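Interim Technical Report to the Heinonen Foundation
Project: Evwood – Correction-Based Learning for Household Tidying
Reporting period ending October

1. Status

Work package two is on schedule. The shoe rack task, which was proposed as the main test of the method, has been running since the start of the period. Work package three has started early on the analysis side and is still waiting for hardware on the other. 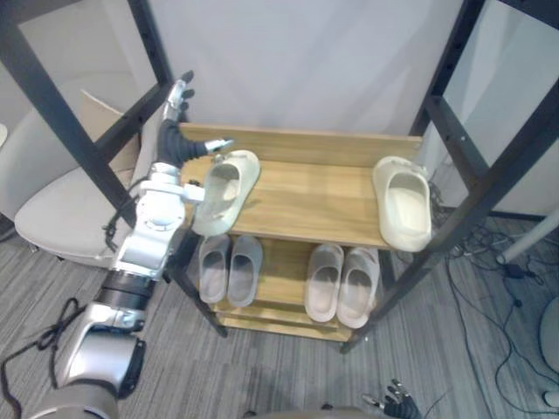 Prepared by Oona Aaltonen, with Paavo Manninen (data) and Ludmila Zelenák (control software)

2. Method

The proposal asked whether a policy trained on full demonstrations can be improved more cheaply by short human corrections than by more full demonstrations. An operator watches the policy run and takes over when the hand is about to fail. Only the takeover segment, plus a short lead-in, is added to the training set. The policy is then retrained on the combined set, with the corrections weighted more heavily than the original data.

The base set consists of 874 full demonstrations recorded with the Vulteo teleoperation software. Each one covers a reach to a slipper on the rack, a grasp, a placement and a release. Demonstrations that ended with a slipper on the floor were kept but labeled, and they are left out of training.

During the period we added about 3000 correction segments. Most are short. Segments shorter than one second were dropped after Zelenák found that they mainly recorded the operator settling into the controls.

Inputs to the policy are the head view, the wrist view and the joint positions. Force readings are logged but not used. We intend to revisit this if the grasp errors described below persist.
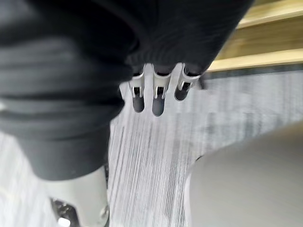 The two camera streams are aligned by timestamp before training. An early version of the alignment script let the wrist stream drift behind the head stream over long sessions. Manninen corrected this and reprocessed the affected sessions, so all results below come from realigned data.

3. Results

Placement success on the upper shelf rose by 33 percentage points over the base policy after the corrections were added. A control policy, trained on extra full demonstrations that took the same operator time to collect, improved by 15 points. Both were tested from the same set of starting positions.

The lower shelf is weaker. The forearm can block the head view of the slippers there, and the policy then depends on the wrist view alone. Gains on this shelf were small and we do not consider them reliable yet.

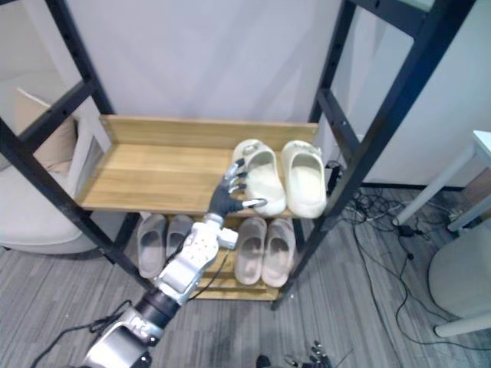 Page last changed: October, 4:40 p.m., O. Aaltonen

The most common remaining error is at release. The thumb stays in contact with the slipper as the hand withdraws, and the slipper turns out of line with its partner. Corrections helped with this less than with the reach.

4. Deviations from plan

The replacement finger joints ordered from Ternance are delayed. Two-handed trials have been moved to the next period. No change to the budget is requested.

5. Next period

We will rerun the lower shelf tests with a modified approach path, and test whether fewer corrections give the same gain. Oskari Peltonen will take over the scoring so that the people who collect the data do not also grade it. Murray Hiebert has asked for the raw scoring sheets – these will be sent with the next report.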